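Pince folle, suite

Justine plante encore. Épisode 3568 de la simu Flarnwood, le bras devait aller vers la table, il est parti face au mur et plus rien. Pas d'erreur dans le log, évidemment. J'ai relancé 100 fois avec la même graine, même résultat.

Boonsong Thaweesak pense à un quaternion mal normalisé après le pas 115. Possible. Moi je soupçone plutôt le repère caméra, changé en juillet et jamais revérifié. Bref.

Doigts grands ouverts, rien entre les deux, et un bout de surface beige, table ou sol, tout en bas à droite :
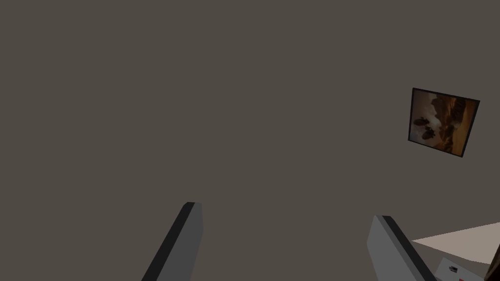

À faire

Remettre l'ancien repère, rejouer jusqu'au pas 300. Couper si le poignet tourne trop. Et pas de test sur le vrai bras avant, hein.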